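하천 수질 모니터링 지원사업 중간 진행 보고
작성일: 2020-07-10
작성: 손혜진 (Hye-jin Son), Plerkmont 수질분석팀
수신: Drutora 재단 사업관리 담당

1. 진행 현황
Kurkska 지류 전 구간의 상반기 채수를 완료하였다. 확보한 시료는 304건이며, 이 중 2건은 운송 중 보관 온도 기준을 초과하여 분석 대상에서 제외하였다. 측정 항목은 총질소, 총인, 부유물질, 전기전도도이다. 누적 측정값 3,345개를 데이터베이스에 입력하였고 단위 및 자릿수 검수를 마쳤다.

2. 주요 결과
총인 농도는 합류부 하류에서 상류보다 높게 나타났다. 강우 직후 채수분에서 편차가 커 유량 보정 전 수치는 잠정값으로 취급한다. 전기전도도는 Ha 지점을 제외하고 전년 동기 범위 안에 있다. Ha 지점은 7월 중 재측정한다.

3. 예산 및 물품
시약비 집행은 계획 범위 내이다. 하반기용 채수 용기 400개를 발주하였으며 납품 검수는 분석팀이 담당한다. 용기는 투명 플라스틱 재질에 나사식 마개를 기준으로 한다.
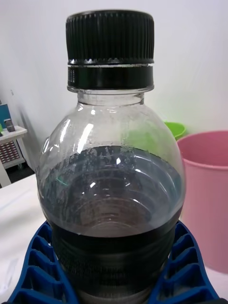

유량 보정은 언제 반영되는가?
수위-유량 관계식 갱신이 끝나는 대로 상반기 자료 전체에 일괄 적용하며, 보정값은 최종 보고서에 잠정값과 병기한다.

4. 향후 일정
Ha 지점 재측정 후 하반기 채수 계획을 확정하여 제출한다. 채수 지점 변경이 필요한 경우 사전 승인을 요청할 예정이다.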